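Progress report to the Kamemberg Fund: Ostley snack corner
September
By Minttu Savolainen, Warton Community Rooms

The shared snack corner at Ostley is now in regular use. The grant of £515 has paid for shelving, white bowls and the first order of packets, and 22 families have signed up.
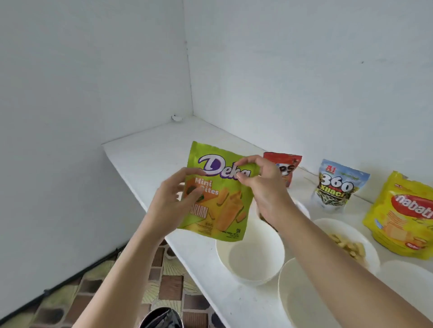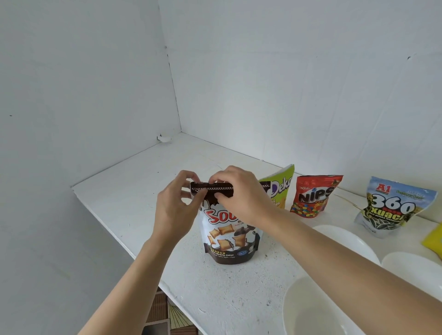 Snack packets and white bowls on the shelf at Ostley.

Portions are served in bowls, and the packets stay on the shelf. Resealable pouches have been preferred where the supplier offers them – they cost slightly more, but less food is thrown away. Durian and chocolate flavours were included at the request of families.

Expenditure to date is £147, all of it on food and bowls apart from the shelf fittings. An allergen list in large print remains outstanding and will be completed by Nelli Keskinen before the next order.

Comments

Haruna Morikawa: Please could the allergen list go up at Warton as well?

Bohdan Demchenko: My two like the chocolate ones. Are plain crackers planned?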